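Re-taping a stick blade before a game

Updated April 11, 2022

Old tape holds water and loses grip. Players at Lerport change theirs after every second session, and the method below is the one taught to juniors there. You need a roll of cloth tape, scissors, a block of wax and a dry towel.

1. Strip the old tape completely. Scrape off any residue with the back of the scissors.

2. Dry the blade. If it has been on the ice within 40 minutes, leave it indoors first, as tape will not bond to a damp surface.

3. Start at the heel for a flat finish, or at the toe if you want ridges that run the other way. Overlap each turn by a third of the tape width.
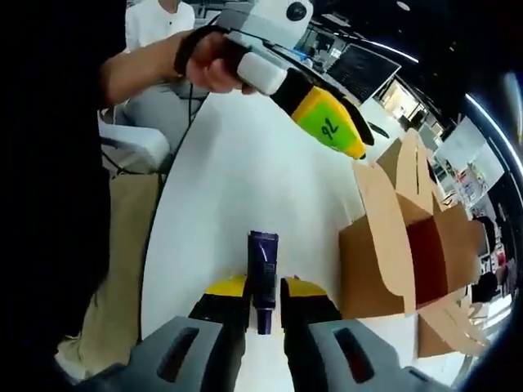

4. Keep steady tension. Slack turns crease at the bottom edge and lift during the first shift. Wrap so that the tape comes off the roll across the front of the blade, and press out bubbles with your thumb after every 3 turns. At the toe, leave an overhang and fold it flat, in the way the end of a tube is crimped, like the purple one between the yellow-and-black pads. Trim whatever projects past the fold.

5. Rub wax over both faces and along the bottom edge. Two passes are enough. Snow sticks to unwaxed tape, most of all on outdoor rinks such as Jindham.

6. Check the heel. If the first turn has moved, strip the blade and begin again.

Goalkeepers should also tape the paddle. See the Laltach grip guide for knob sizes.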